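Support > Rendering and Materials > Resolved
Reading time: 2 min

Wood texture blurred after library update

Opened by: Marjatta Honkanen
Assigned to: Tiina Ruotsalainen
Product: Husura, Gidus material library
Priority: 4

1. Report

After the June library update, wood materials in the Harden interior project load at low resolution. Grain is smeared on large panels and sharp on small ones. The log shows the following on every load:

texture cache: budget exceeded, fallback level 2

Restarting the program has no effect. Clearing the cache folder fixes it until the next save.

2. First checks

Driver version is current. Disk has free space. The same project opened on the Karppinen workstation gives the same log line, so local hardware is ruled out. Cache budget in the project file reads 88 MB. The default is 1000 MB.

3. Material comparison
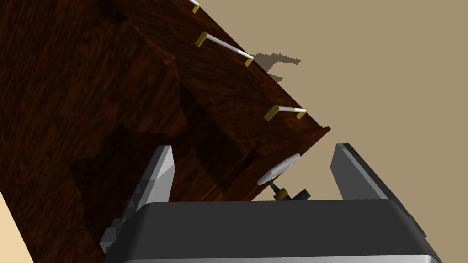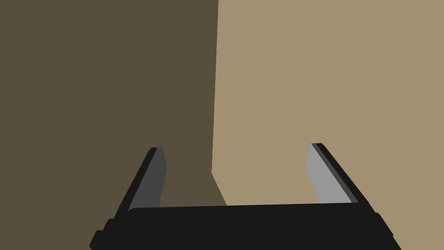
Grain and knots on the cabinet in the first; flat brown and tan surfaces in the second.

4. Cause

The update migrates old project files and reads the budget from a field that used to hold the preview limit. Files created before the migration keep the wrong value – clearing the cache only hides it, as the value is written back on save.

5. Fix

Close the project. Open the settings file and set cache_budget to 1000. Delete the cache folder. Reopen and save once, then check that the value has not reverted.

Marjatta confirms the value holds after saving and the fallback line is gone from the log. Migration script passed to development under a separate ticket.

Status: resolved, workaround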